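Looking for a shop assistant who likes boxes (and people)

14 shares | 5 comments

Hi there! I'm Brahim Salem and I run Purklow, a little packaging shop that does gift boxes, mailers and odd-shaped cartons for small businesses that can't order a whole truckload at a time. We've gotten busy enough that I'm answering emails at midnight and forgetting to eat lunch, so I'm hiring a part-time assistant, and I'd love for it to be somebody who reads all the way to the bottom of this post.

The job is a mix. Some mornings you'd be on the phone with a candle maker who needs 495 boxes and has no idea what size (get used to asking people to go find a ruler). Other days you'd be folding samples, packing orders, printing labels and chasing our board supplier, Hartono, for a delivery date. We send out up to 3,000 mailers in a busy week, and January is busier than you'd think — everybody runs out of everything over the holidays and then remembers at the same time.

You'd also be helping me with the catalog, which I'm redoing from scratch and am way too excited about. The old one was all tiny pictures and part numbers. I want the new one to be something a person might flip through with a cup of coffee, with big pictures and plain words and prices you can find without a magnifying glass.
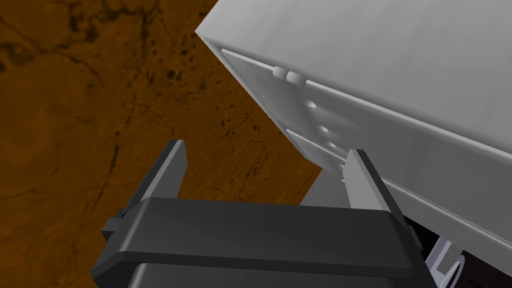

Pale gray, rounded corners, soft shadows: a computer rendering.

If you can write a friendly sentence about a cardboard tube, I want to hear from you. You don't need design training. I lay everything out in a program called Gorkix that looks scary for a day or so and then it's fine, and I'll sit with you while you learn it.

What I do need: you're good on the phone, you can lift a carton of flat-packed boxes, and you're careful with numbers. A wrong measurement is the most expensive thing that happens here (I once made a whole run of cookie boxes too short for the cookies, and I still hear about it from my sister). Any kind of store or restaurant work is great experience. So is running your own craft table.

Hours are 3 days a week, mornings into early afternoon, and we can talk about which days suit you. I pay every two weeks, parking is free, and you get all the misprinted gift boxes you can carry home. We're in the back half of the Ulis building, ground floor, blue door. There's a decent sandwich place across the street and the radio is open to negotiation.

To apply, drop off a note or send me a message with a few lines about yourself and the best or worst package you ever got in the mail. A résumé is welcome but keep it to a page, please! I'm reading everything myself and I'll write back to everyone, even if it takes me a bit. Get yours to me by 9/7/26 and I'll call people in for a chat and a quick tour after that.

Comments (5)
Share this post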